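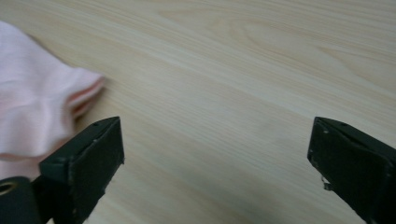

Marisol Pruitt objected, at the close of the previous session, that a size label ought to tell the buyer what the garment measures, and that a customer who has worn the same size for years should not have to try on three coats to find one that closes. The objection is a fair one and it sets the subject for this unit. The notes below should be read before the fitting session and brought to it.

Unit 6: Ease and Sizing in Ready-Made Coats

1. Body measurement and garment measurement

A body measurement is taken on the person, over light clothing, with the tape level and not pulled tight. A garment measurement is taken on the coat itself, closed and laid flat. The difference between the two is called ease. Students regularly confuse the two in written work. Please state in every answer which one is meant.

Size charts printed by sellers normally give body measurements. Some give garment measurements, and a few mix both in the same table, with the chest taken from the body and the sleeve from the coat. Where a chart does not say, the chest figure is the one to test. If it matches a flat measurement of the coat when doubled, the chart describes the garment.

2. Wearing ease and design ease

Wearing ease is the room needed to breathe, sit, reach forward and lift the arms. Design ease is whatever the designer adds beyond that to produce a shape. A close-cut dress coat has little design ease. A cocoon coat has a great deal, most of it through the back and upper arm, and may still be narrow at the hem.

Coats need more wearing ease than shirts because they are worn over other clothes. The amount depends on what goes underneath. A coat fitted over a thin blouse in a warm shop will often bind over a sweater in November, and the usual complaint is tightness across the back at the level of the armhole. Customers tend to describe this as a coat that is "too small." In many cases the chest is adequate and the fault lies in the armhole or the width of the upper back.

3. Reading a chart: worked case

The Borkby car coat is listed for a body chest of 38 inches in the size under study. Laid flat and closed, the sample coat measures 22 inches from underarm to underarm.

Double the flat measurement: 44 inches.
Subtract the body chest: 44 less 38.
Total ease at the chest: 6 inches.

This is comfortable over a medium sweater. The same customer in the Sonetti town coat, marked with the same size, has noticeably less room, as the Sonetti is cut for wear over a shirt or light dress. Neither coat is mislabeled. The two firms have made different assumptions about the clothing beneath, and neither prints that assumption on the ticket.

4. Points to check on the wearer

The following order is used in the fitting session. Work from the shoulder down and do not judge the hem until the shoulder is settled.

Shoulder. On a set-in sleeve, the seam should sit at or slightly past the shoulder bone. On a raglan or dropped shoulder there is no such reference, and the collar must be used in its place.

Collar. It should rest against the back of the neck without standing away. A gap usually points to posture or to a shoulder slope that differs from the pattern.

Upper back. Ask the wearer to fold the arms. Some strain is normal. Strain that pulls the front edges apart is not acceptable.

Closure. Fasten every button and have the wearer sit. Horizontal creases running to a button show a lack of width at that level.

Sleeve length. Check with the arm bent as well as straight. The cuff will rise, and the wrist should remain covered in a winter coat.

Hem. The hem should be level from the side view. If it swings forward or back, return to the shoulder.

5. What can be altered

Sleeve length, hem length and the position of buttons are simple alterations in most cloth coats. Side seams can be taken in. They can be let out only by the amount of seam allowance present, and in lower-priced coats this is very small. Inspect the allowance through the lining before promising anything to a customer.

Shoulders and armholes are expensive to alter and the result is uncertain. As a working rule, the coat should be chosen to fit at the shoulder and adjusted elsewhere. Quilted coats present a further problem in that old stitch lines remain visible in the shell fabric. The Danau quilted coat in the study collection has been let out at one side seam and is available for inspection on request.

6. The class survey

Students in the previous group compared labels with flat measurements on 171 coats. Dirk Görtz compiled the results, and the full table is kept with the reference binder. In 19 of the coats the label and the maker's own chart could not be reconciled at the chest. Most of these were older pieces that had been cleaned many times, so shrinkage cannot be excluded. The survey should therefore be cited as a record of the coats as measured and not as evidence about how they left the factory.

7. Assigned work, due March 4, 2022

Select one coat from your own wardrobe. Record its labeled size, its flat chest measurement, and your body chest taken over the clothes you normally wear beneath it and again over a light shirt. Calculate the ease in both cases.

Write one page on whether the coat suits its intended season. Refer to at least two of the checkpoints in section 4.

Read the chapter on outerwear blocks in the Quintanilla course reader. The section on children's coats may be omitted.

Tapes must be marked in inches. Spare tapes are kept in the top drawer beside the pressing station and should be returned there after use.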